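4.3 Instalação do desumidificador Prodine em salas de convívio

Antes de iniciar, confirme que o aparelho permaneceu na posição vertical durante as últimas horas e que a tomada dispõe de ligação à terra.

1. Coloque o aparelho sobre uma superfície plana, a 53 cm da parede mais próxima.
2. Retire as fitas de transporte da grelha posterior e do depósito.
3. Encaixe o depósito até ouvir um estalido.
4. Ligue a ficha diretamente à tomada – não utilize extensões.
5. Prima o botão de alimentação e selecione o modo Contínuo.

Nota: na primeira utilização, o compressor arranca com um atraso de três minutos.

Em salas com mesas e cadeiras de uso diário, o cabo deve passar junto ao rodapé, fora das zonas de circulação. As toalhas de mesa e os cortinados não devem tocar na grelha de saída de ar.
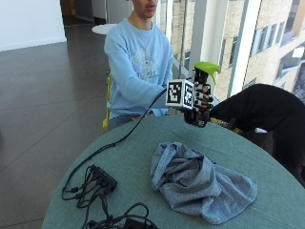 Com que frequência se deve limpar o filtro?
De duas em duas semanas, ou a cada 900 horas de funcionamento em modo Reduzido. Lave-o com água morna e deixe-o secar à sombra antes de o recolocar.

Cuidado: desligue a ficha antes de retirar o filtro. Não introduza objetos na grelha.

6. Registe a data da instalação na ficha de manutenção Draltuma, que acompanha o aparelho.
7. Se o indicador vermelho permanecer aceso com o depósito vazio, contacte a assistência técnica Clurstead e indique o código 1243.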